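Unit 6: Storing small parts in open bins
Course notes, D. Ammann, Mar 5, 2013

In the last unit we spoke about shelves. Now we come to the open bin, which many small workshops use for blocks and other short pieces. The students from the Kusta group should read also page 90 of the reader.

A bin with a sloped panel at one side brings the pieces down to the floor of the bin, where the hand can reach them. Pieces which stay high on the slope are usually few. 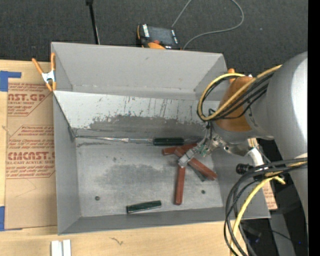

The surface of a bin tells much about its use. Scratches and dark worn patches come mostly where pieces slide or where they are picked up. Please distinguish wear from dirt: dirt goes away with a cloth, wear stays.

Mixed colors in one bin are allowed if the shape is similar. Red and green blocks can lie together, but sorting takes then more time. Đorđević recommends one color per bin; I find this too strict for a small room.

For April: draw the bin you use at home or at work, and mark where it is worn.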